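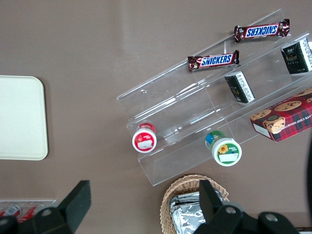 Snickers bars and a small green tea box on a clear stepped stand.

Getting a rented apartment ready for viewings: small tips from Brorkent

I manage apartments for rent in two buildings on Ugwu Street, and in December we had three of them empty at the same time. These are my notes from that month. My colleague Oleksandra Tkachuk asked me to put them on the page so that owners can read them before they call us.

Start with the doors

The first thing a visitor touches is the door handle. Tighten every handle in the apartment, also the ones on the wardrobes. If the screw turns and turns but does not hold, take it out, put a wooden toothpick with a drop of wood glue into the hole, break it off level and leave it until the next morning. Then put the screw in again by hand. Do not use the electric screwdriver for this, it is too strong.

For a door that squeaks, lift out the hinge pin, wipe it with a paper towel and rub it with a candle. Oil works too, but later it collects dust and makes a black line on the paint.

Marks on the walls

Do not wash the whole wall. First try a soft white eraser, the kind that children use at school. Most of the gray marks from chairs and bags go away with it. For the rest I use a sponge with warm water and one drop of dish soap, and I go from the bottom to the top, so the drops do not leave lines.

If you must paint over a mark, paint from corner to corner. A small square of new paint on an old wall is more visible than the mark was. Zainab Haruna, who owns the apartment on the top floor, painted only behind the sofa and then had to do all four walls of the living room. She used 6 liters in the end.

Nail holes you can fill with ordinary filler and an old bank card. Let it dry, sand it with 200 grit paper, and wipe the dust with a damp cloth before you paint.

The kitchen

Empty the cupboards under the sink completely. People open them, always. Wash the bottom board, dry it with a towel and leave the doors open overnight.

Lime on the faucet: wrap it with a cloth soaked in white vinegar, wait for half an hour, rinse very well. Please do not do this on marble or other natural stone, the vinegar eats it. Put a plate under the faucet if your counter is stone.

The oven glass I clean with a paste of baking soda and water. Spread it in the evening and wipe it in the morning. Racks can go in the bathtub with hot water and dish soap, but put an old towel under them or they will scratch the tub.

Smell

Some agents bake cookies before a viewing. I do not like this so much. It is better to open the windows on both sides for 16 minutes, then close them and let the rooms get warm again. If the drain smells, it is often only that the water in the trap has dried up. Run each faucet for a short time, and do not forget the shower and the floor drain.

Curtains hold cooking smells for months. Wash them before you wash anything else and hang them still a little damp. They will come straight by their own weight and you do not need to iron.

Light

Use the same color of bulb in one room. Warm white is good for the bedroom and living room. In one apartment I found 8 ceiling lights and almost every one had a different color, and the hallway looked quite sick. Take down the glass shades and wash them in the sink, you will be surprised how much brighter it is.

On the day

Come early, for example at 9:30 if the viewing is at 10. Flush the toilets, close the lids, turn on all lamps and look in the mailbox. Put the keys in your pocket and keep them there.

Comments

Damilola Bako: The toothpick worked on my bathroom door, thank you. I needed two of them because the hole was big.

Chibuzor Okonkwo: What do you do with old silicone around the tub? Mine is black in the corners.

Reply: Cut it out with a sharp knife, clean with alcohol, let it dry for a full day and put new. Washing black silicone helps only for a week or two.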